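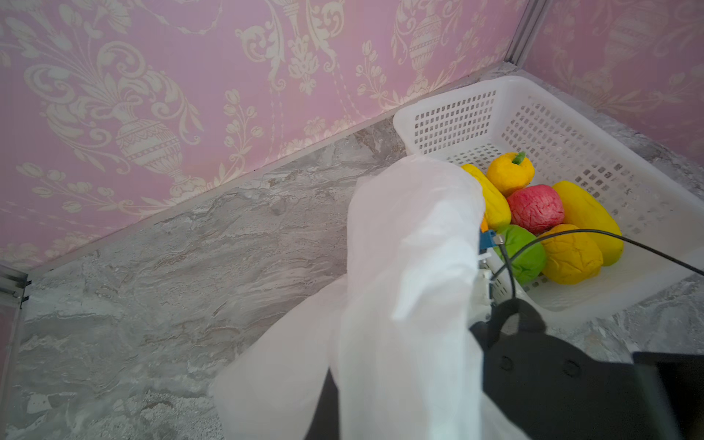 What does an operator do when they teach an arm by remote control? "You do the job yourself, through the arm, and it records what you did," says the training lead at Vernisine. "Then you do it again."

The firm has been teaching arms to handle mixed goods at its Brarnitz site for two years. For the current job, sorting artificial fruit in a perforated basket, operators gave 720 demonstrations. The team kept all but 56.

The ones thrown out were mostly hesitations. "If I stop to think, the arm learns to stop there too," she says. "New people want to correct every small slip. We tell them to finish the move and start a fresh one."

She began by guiding arms by hand, holding the wrist and walking it through the path. She still prefers that for anything involving pressure. "You feel the rim of the basket when you touch it. On the remote you only see it."

Shifts on the controls last 68 minutes, with five minutes to stretch halfway. Longer sessions gave worse recordings.

Howlader, the client, wants the same work done with real fruit by October. "Soft pears," she says. "We'll start those by hand."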